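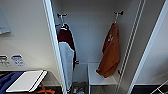

Stunmont Wardrobe Set — student project data card

The Stunmont set is a collection of short recordings made by the robotics club at Trorside for our second-year project. The task is putting clothes away and taking them out again, using a normal household wardrobe and normal clothes. We picked clothes because the club had spent the year before on blocks and cups and wanted something that changes shape. Garments hang from double-prong coat hooks at the back of the wardrobe, one towards each side, and a typical starting state is the rust-orange shirt on the right hook with the maroon and grey garment on the left. The left one is the harder of the two to reach, as it hangs partly behind the door edge.

Contents

The set has 60 episodes in 4 folders, one folder per task:

hang — garment starts outside the wardrobe and ends on a named hook
take — garment starts on a hook and ends outside
swap — two garments change hooks
doors — opening and closing only, no clothes moved

Each episode has a video file, a text file with the instruction as it was given, and a line in index.csv. The success column in the index is yes, no or part. "Part" means the garment ended up on the hook but by something other than the collar or loop.

How it was collected

Recording started in March. Club members took turns as operator, and each had one practice session that was not kept. Instructions were read out from a sheet before the episode began. Episodes stopped early were kept if the reason could be written down, and 11 of them are marked this way in the notes column.

Known problems

File names in swap use the old numbering. Go by the index and ignore the file name.
The white doors against the white interior upset the auto exposure in 10 episodes, mostly in doors. We left them in.
Left and right always mean as seen when facing the wardrobe. The first version of the instruction sheet mixed this up. The text files have been corrected, the spoken audio has not.
There is only one wardrobe, so do not expect a model trained on this to cope with another one.

Using it

The loader script is in tools and needs Python only. Run it with the folder name and it prints the episode list. The Khokhar branch has a different loader, written for the Vasholm competition entry, and the two do not read each other's cache. Delete the cache folder before switching.

Free to use for coursework and club projects. Please name the Stunmont set if you show results from it. Corrections to the index are welcome, one row per request.

Last changed Fri 5 October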